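February 26, 2021

Okay, so the sourdough is dead. I went to feed it this morning and there was a pink streak down one side of the jar, and everything I've ever read says pink means goodbye. I started it in August and had gotten weirdly attached! Trinidad Mangubat offered me a scoop of hers the second I texted, so I'm driving over to Duslow to get it, but I did stand at the sink feeling sad for a good fifteen minutes (over flour!).

Anyway, I have been meaning to write down the bread stuff before I forget it all, so tonight I'm doing it.

The seed loaf

Best one yet. I used 300 grams of the Prilurell rye and 100 of plain white, then let it go overnight in the cold pantry and baked it before work. The crust sang when it came out, that little crackling noise, and I ate the heel standing up with way too much butter. The loaf weighed 836 grams on the kitchen scale, and yes, I wrote that on the calendar. I like a bread with a really dark crust, dark brown like old wood with a shine on it.

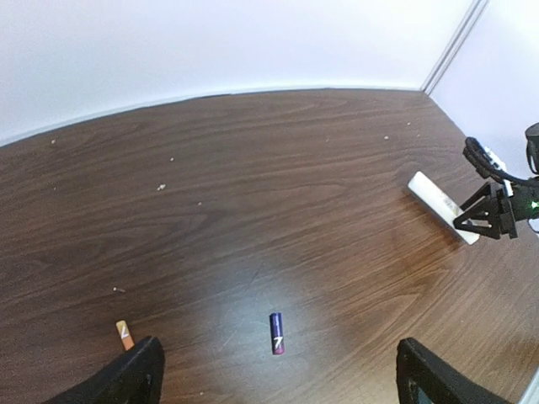
The Villanueva rolls

Less good. The recipe is from the bakery in Villanueva where we stopped on the way home from the coast, and the lady wrote it on a paper bag for me, but I can't read whether it says one spoon of salt or four. I went with two. They tasted like nothing, so next time three. Mom called in the middle of shaping them and I had dough up to my elbows, so she got put on speaker and told me all about the new roof in Lellthorpe, plus the neighbor's gutters, plus the neighbor.

I still want to try them with milk and a bit of honey, and maybe twist them into knots.
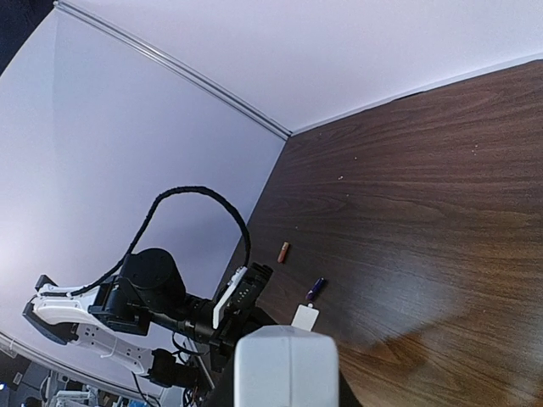
Tomorrow

Pick up the starter, bring Trinidad a jar of plum jam, buy more rye. Scrub the old jar with boiling water, or maybe just toss it. Bed now, my feet are freezing.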